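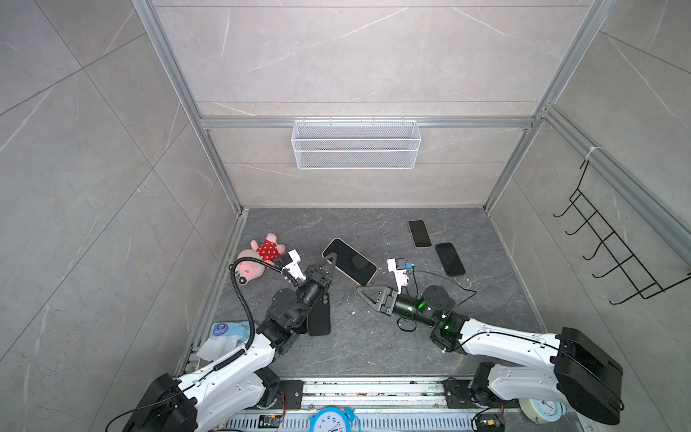
Figure 7.1 Basket hung from a horizontal rail, with a five-hook rack on the side wall.

Chapter 7
Hung Storage and Wall Loads

Chapter authors: Mulugeta Gashaw and Robel Lencho

Terms introduced in this chapter: dead load, live load, projection, shear, pull-out, prying, bearing edge, rail system, creep, edge distance

Before you start: You should be able to find the moment of a force about a point (Chapter 2) and identify the common wall types by sounding and by test drilling (Chapter 5). Tables of anchor ratings are in Appendix C.

7.1 Scope of the chapter

Storage in a small room can stand on the floor, be built into the wall, or hang from the wall. Chapter 6 dealt with the first two. Hung storage covers any shelf, basket, rack, hook, or cabinet whose full weight is carried by the wall or by a frame in front of it. It keeps the floor clear for cleaning and can be placed at the height where it is used. In exchange, the load path is longer. The weight of a jar on a floor cabinet passes straight down through the side panel. The weight of the same jar in a hung basket passes through the wire, the hook, the rail, the rail fixing, and the wall finish before it reaches the structure of the building, and each of these parts can fail on its own.

Most failures of hung storage in homes are slow. The fixing loosens by a small amount each time the load changes, a gap opens at the top of the bracket, and the owner tightens the screw. Tightening closes the gap and leaves the damaged hole as it was. In the Zamudio housing survey, used as the case study in Section 7.9, inspectors recorded 479 wall fixings in kitchens and utility rooms. The survey sheets distinguish between a fixing that has moved and a fixing that has failed, and the same distinction is used here. A fixing has moved when any part of it can be shifted by hand under no load. It has failed when it no longer carries the load it was installed to carry.

7.2 Types of load

The dead load of a hung unit is the weight of the unit itself with its brackets and rail. It does not change and can be found by weighing. The live load is whatever is put in or on the unit. It changes daily, and the designer rarely has control over it. A wire basket sold for vegetables will, at some point in its life, be filled with cans.

For this reason the live load is set by volume and use and never by the stated purpose of the unit. Multiply the inside volume of the container by the density figure for the heaviest goods likely to be kept in that room. For hooks, where there is no volume to measure, take the rated load of the hook itself. If the maker gives none, test a sample hook to visible bending and use one quarter of the result.

A third kind of load is often left out. When a person pulls an item off a hook or leans on the front of a shelf, a short added force acts on the fixing. It is called a handling load. In this chapter it is included by means of a factor of two applied to the live load only. Cabinet doors and pull-out trays need separate treatment and are covered in Chapter 8.

7.3 Shear and pull-out

Consider a bracket fixed flat to a wall by one screw near its top. The load acts straight down at some distance in front of the wall. This distance is the projection. Two effects occur together. The weight tries to slide the bracket down the wall, which puts the screw in shear. The weight also tries to turn the bracket about its lower edge, which pulls the screw out of the wall. The lower edge, where the bracket presses inward, is the bearing edge.

The pull-out force is found by taking moments about the bearing edge:

pull-out force = (load × projection) ÷ (height of screw above bearing edge)

Worked example 7.1

A bracket carries a load of 16 pounds at a projection of 6 inches. The screw is 3 inches above the bearing edge. Find the shear and the pull-out force on the screw.

Shear is equal to the load, 16 pounds.
Pull-out force = (16 × 6) ÷ 3 = 32 pounds.

The pull-out force is twice the load. If the screw is moved up so that it is 6 inches above the bearing edge, the pull-out force falls to 16 pounds with no change in the load or in the screw. Bracket height is cheap, and short brackets with deep shelves should be avoided wherever the wall material is weak.

The formula assumes a stiff bracket and a wall that does not crush. On gypsum board, the paper face dents under the bearing edge and the point of turning moves upward, so the true lever arm is shorter than the measured one. Section 7.6 gives a correction. On solid brick or concrete no correction is needed.
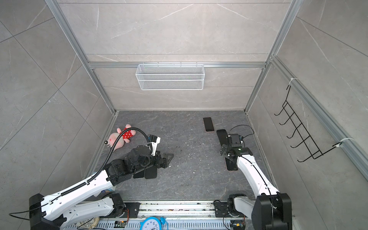
7.4 Rail systems

A rail system separates the position of the fixings from the position of the storage. The rail is fixed at the points where the wall is strong, and the hung units are placed anywhere along it. In a framed wall with studs at 16 inches on center, a rail can be screwed to every stud it crosses, and a unit narrower than the stud spacing can then be hung between two studs without any anchor in the board.

The rail acts as a beam between its fixings. For a single load at the middle of a span, bending stress in the rail rises in direct proportion to the span, while sag rises with the cube of the span. Doubling the distance between fixings makes the rail sag eight times as much under the same load. In practice sag is the limit for light rails. A rail that looks bent will be reported as faulty long before it is overstressed.

Rails in common use are of three kinds. Round bar or tube takes open hooks, which can be placed and removed in one motion but also swing and lift off by accident. Flat strip takes folded hooks, which resist swinging across the wall. Slotted section takes a nut or a shaped foot that slides in the slot and is then tightened. Slotted section costs more per foot and is normally cut to length on site. The Gristell strip and the Vistholm tube, both used in the exercises, are of the second and first kinds.

The end of a rail needs attention. A load placed beyond the last fixing acts on an overhang, and the last fixing but one is then pushed inward while the last is pulled outward with more than its share. Limit any overhang to one quarter of the nearest span, or fit an end stop at the last fixing.

7.5 Repeated loading

A fixing that holds a steady load may still loosen under a changing one. In plastic anchors the sleeve creeps, meaning that it slowly takes a new shape under constant force, and its grip on the hole is reduced. Each removal and return of the load then allows a small slip. Steel toggles do not creep, but the board around them wears.

The repeated-load test used in this book is as follows. The unit is hung on a sample of the real wall with its finish. The full live load is applied and removed 4000 times, with the load resting on the unit for at least two seconds each time. Movement at the top of the bracket is read after the first 100 cycles and again at the end. The first reading includes bedding-in and is recorded separately. A unit passes if the movement between the two readings is smaller than the thickness of the bracket plate and no part can be shifted by hand. Natnael Birhane's results for the Kitness basket on four wall types are set out in Table 7.3 and should be read before Exercise 7.8 is attempted.

7.6 Wall finishes

Tile, plaster, and paneling add thickness between the bracket and the structure. They rarely add strength in pull-out. A screw passing through tile must be long enough to keep its full rated depth in the material behind, so the thickness of the tile and adhesive is added to the screw length and is not counted as embedment.

Drill tile at slow speed without hammer action until the bit has passed through. Keep the hole away from the tile edge by at least the edge distance in Table 7.4. The hole in the tile should be slightly larger than the anchor, which must expand only in the wall behind. An anchor that expands inside the tile can crack it, and the crack may not show until the first heavy load is applied.

For gypsum board, reduce the measured lever arm by the thickness of the board before using the formula in Section 7.3. In Worked example 7.1, with half-inch board, the lever arm becomes 2.5 inches and the pull-out force rises to 38.4 pounds.

Check your understanding

1. Find the pull-out force on the screw in Worked example 7.1 if the projection is increased to 9 inches. Solve first for a brick wall and then for half-inch gypsum board.
2. A rail is fixed at three points. The middle fixing is removed. State the effect on sag for a load at the center of the new span, compared with the same load at the center of one of the old spans. Treat each span as simply supported.
3. Explain why the handling factor is applied to the live load and not to the dead load.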